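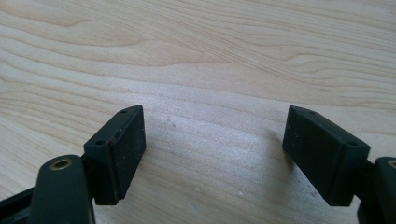

Furniture makers in the district have long argued over how a board should be read before it is cut, and the argument has returned with the reopening of the Jomunero workshops in February. Tincuța Sandu, who directs the bench program, asks each new apprentice to spend a full morning with a single piece of timber and a pencil. A pale surface with long, wavering grain, drawn out near one end into wide ovals, rewards that attention; the direction of the bands will govern where a drawer front is taken and which face is turned to the light.

The workshops occupy a former grain store and are maintained by the Flirnano Foundation, which purchased the building after the closure of the Van der Linden chair factory. The foundation received 290 applications for its first intake and offered places to 4 apprentices, each of whom is paid a training wage for two years. Its catalogue of regional joinery now exceeds 1,000 measured drawings, many of them donated by the families of retired tradespeople.

Aurel Ursu, a former foreman at the factory, supervises the drawing room. He holds that the trade lost its vocabulary well before it lost its customers. "We had eleven words for the edge of a table," he said. "My own students arrived with one."

Magdalini Mavromatis, the foundation's curator, is preparing the catalogue for publication. Colour plates will be limited to the dining chairs and the Wusus cabinet, a narrow linen press whose maker has not been identified. A first printing of 2,000 copies has been approved, and copies will be lodged with the regional library and every technical college in the district.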